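Laundry robots still slow on soft items, Covel trial finds

Household robots can pick up clothes but remain poor at sorting them, according to results released in April by the automation firm Covel. Its Skusel arm attempted 83 garment transfers and completed more than half without help.
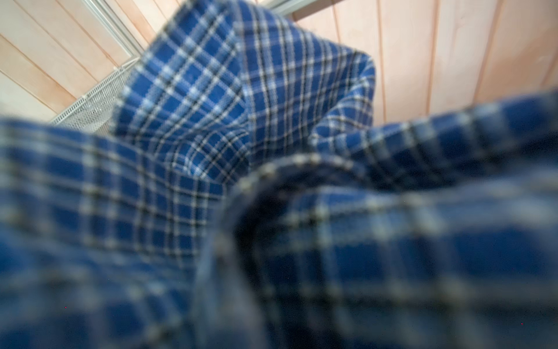
Blue plaid cloth close up, with a white wire basket behind.

Folded hems and twisted sleeves caused 17 of the failures. In 10 cases the gripper lifted two items together. Riedl, which supplied the control software, said thick cotton was harder to separate than towels.
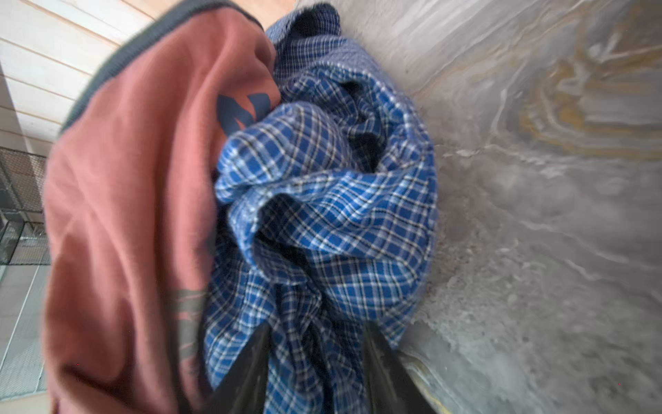
Next stage

Covel will repeat the test at its Brevon site with 2 arms working as a pair.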